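## 4. What happens to a court story after the first day

We went into this part of the project expecting dull results, and we were wrong in the best way. Follow-up coverage of criminal cases is often treated as a simple matter of money: small papers can't afford to send someone back to court, so they don't. Our material from Gorine and Girnesora tells a much livelier story, and we are excited to set it out in some detail.

### 4.1 The articles

The collection holds 2,523 first reports of an arrest or a charge, taken from the two towns' daily papers and from Sầm, the weekly that circulates in both. A first report is the earliest article in a given paper to name an offense and say that a person has been held or charged for it. Pieces longer than 2,000 words were left out. They were nearly all magazine features that looked back on old cases, and they follow rules of their own.

For every first report we searched the same paper for any later article on the same case, using the Wonamer index. Wonamer links articles by place, offense and court number, and it handles misspelled street names wonderfully well. It is weaker on cases that change court. A theft charge that moves up from the town court gets a new number, and the thread snaps. We repaired those threads by hand wherever the defendant's age and home street matched – slow work, but it gave us some of our favorite cases.

In the end, 828 first reports had at least one follow-up in the same paper. That is a little less than a third, and it was higher than any of us had guessed.

### 4.2 Which cases come back

The seriousness of the offense matters, as one would hope. Killings and armed robberies nearly always come back. Below that level, though, the pattern gets really interesting. Shoplifting from a named store is followed up more often than burglary from a private home. Fraud against a sports club is followed up more often than fraud against a bank customer, even when the sums are alike. Cases that began with a public appeal (a sketch, a plea for witnesses, a phone number at the foot of the article) come back more often than cases of the same kind that began with an arrest.

The last of these is the finding we most want other teams to test. An appeal seems to leave a kind of debt on the page. Readers were asked to help, some of them called, and the desk then hears from those same readers when the case goes quiet. Several reporters described calls of this sort without being asked. One kept a paper list taped inside a desk drawer, with a line for each appeal that had run and a check mark when the outcome was printed. The July page was almost entirely checked off.

Video works differently. When a first report drew on security footage, we expected strong follow-up, as the images get so much attention at the start. There is indeed a burst in the first days: a second clip, a clearer still, a remark from the police about the color of a car. After that burst the cases fade just as fast as the others. What footage adds is more coverage of the event, with very little more coverage of the trial. In the strongest example, a parking lot assault in Girnesora, the paper ran five articles in one week and none on the verdict.

### 4.3 How the follow-ups are worded

We also read the follow-ups closely, and here we'd encourage anyone with an afternoon to spare to do the same with their own local paper! The change in language from first report to last is striking once you look for it.

First reports lean on the police. The usual verbs are "allegedly" plus a past tense, or "is said to have," and the source is named in the opening lines. Follow-ups written from court drop the police almost completely and speak through the judge, the prosecutor or the defense. The defendant, who was "a man" or "a local resident" at first, gains a job, a family and sometimes a reason. Even in very short items, the court version tends to include at least one detail that softens the first account.

Acquittals are the exception. They are short, they sit low on the page, and they often repeat the original charge in nearly the same words as the first report. In the Gorine daily, we found acquittals in which the cleared person's side took up a single sentence and the charge took up four. We don't read any ill will into this. The reporter in such cases was usually working from a court list, with the old article open, and the old article was by far the richer source. A fuller court list might change the copy quite a lot, and it would be cheap to try.

Dropped charges are rarer still in print. There is no hearing to attend and no document sent out, so the desk learns of them by accident. The prosecutors we spoke to were open to sending a short notice, and one of them drafted a sample during our interview – a lovely moment for a research team used to polite refusals.

### 4.4 Limits

The two towns share a court, which makes comparison easy but narrows what can be claimed. Online edits are a second problem. An article changed after printing, with the outcome added at the top, counts as a follow-up for a reader but does not appear as one in the index. We found a handful by chance. The papers keep no log of such edits, so a full count was out of reach.

We also can't say how many readers see both ends of a case. A follow-up that runs months later may reach a largely different public, and that question needs a survey.

**Figure 2.** Two computer-rendered views of a workspace: a robotic arm with a large white pot (first), and a dark panel with a plank wall behind it (second). 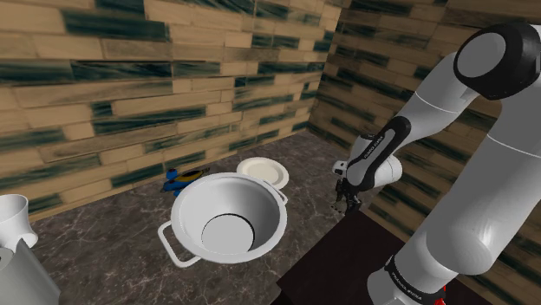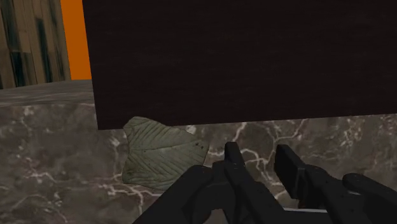
Brayan Bedoya raised a fair objection to the idea of appeals as a debt. In Bedoya's view, the papers choose which appeals to run in the first place, and they may simply choose the cases they already mean to follow. The reader calls would then be a side effect. Bedoya suggested comparing appeals that the police asked for and the desk turned down with those that made it into print, and following both sets through to the verdict. The Gorine daily has kept its refused requests, and its editor has agreed to let us read them.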